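The Bramiteo finger guard is a two-part splint for wicketkeepers and close fielders, worn under the glove on whichever finger needs it. I bought one in July after a dislocated ring finger and have kept wicket in it for 6 matches at Otholm, plus nets.

Fitting is simple. The shell goes on first, then the strap, and the whole job takes under a minute. The medium was right for me but tight over the knuckle until the second match. 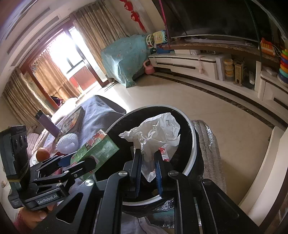 *Reading time: 2 minutes*

Protection is good. I took several on the end of the finger standing up to the spinners at Clinevden, with no more than a dull knock. Catching is slightly harder to judge, as you lose some feel at the tip. For throwing I take it off.

The strap is the weak point. Mine had started to fray by the fourth game, and spares are sold only with a new shell. My old Hyun guard had a better strap, but it slipped when my hands got sweaty and it was too bulky for inner gloves.

I would buy it again for keeping. For slip fielding without gloves I'd stick with tape. Wash it by hand, as the lining comes loose in the machine.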